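Tollmont Residents' Help Exchange
Kitchens and Shared Facilities

Care of the cutting board and counter in the shared kitchen

Posted by Tremus House Office, October

Our residence has recently refitted its shared kitchen. The counter has a white marble pattern, and a bamboo cutting board with a juice groove is kept on it permanently, close to the toaster and the toaster oven. We are preparing a page of care instructions for residents and would welcome advice on cleaning and oiling the board, on protecting the counter surface, and on whether the board should remain beside the heating appliances.

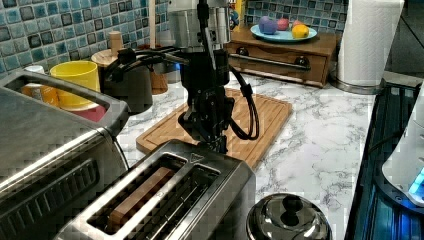 How often should a bamboo board in shared use be oiled?
Once a month is sufficient for most households. A board washed several times a day should be oiled every 2 weeks until water beads on the surface.

Replies are requested from members who have managed a kitchen of similar use. The office is aware of the manufacturer's leaflet, but it covers only the first washing.

Posted by Arroyo Court Housekeeping

The following practice has been in use at our building for 2 years and may be adopted without charge.

Wash the board by hand with mild dish soap, rinse both faces, and stand it on its long edge to dry. Do not soak it or place it in a dishwasher. Apply food-grade mineral oil with a clean cloth, leave it overnight, and wipe off the excess in the morning. A 200 ml bottle will serve a single board for a considerable time.

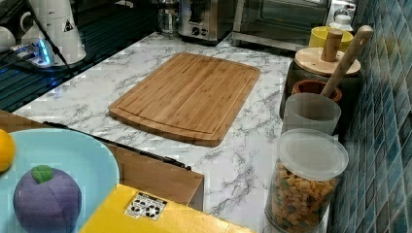
Storage near the work area deserves a rule of its own. Residents tend to fill whatever space is left at the back of a counter, and the board is then used at an angle or over the front lip. We permit dry goods along the wall only, in closed containers. Your clear canister with the translucent lid is suitable, as is the dark one with the round wooden lid, and the pot holding the long spoon may stay in the same line. Boxes and plates should be put away before food is prepared.

With regard to the heating appliances, we ask for a clear hand's width between any board and the side of a toaster oven. Bamboo is made of glued strips, and repeated heat on one side may cause it to warp.
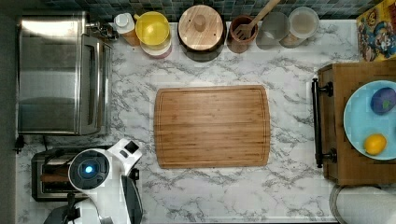

Bamboo board at the center of the counter, with the storage row along the backsplash.

The counter itself should be wiped with a damp cloth and a small amount of dish soap. Before selecting any stronger product, establish whether the surface is stone, laminate or film. Vinegar and lemon will etch true marble. Abrasive pads will dull laminate and may lift the edge of a film. Lift the board daily and dry underneath it.

Posted by Catell Annex

We agree with most of the above. We use salt and half a lemon on the board, at the sink, and it takes away the onion smell. Our board is 100 percent bamboo and has not split. We did not find that oiling made much difference, although ours is seldom used.

One point was omitted. The groove holds water after washing and should be dried separately with the corner of a towel.
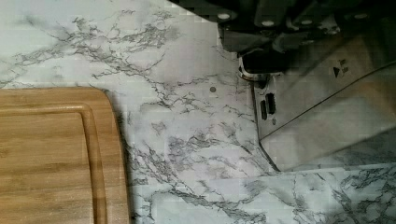
Related pages
Removing tea stains from pale counters
Labeling food in shared cupboards
Descaling a kettle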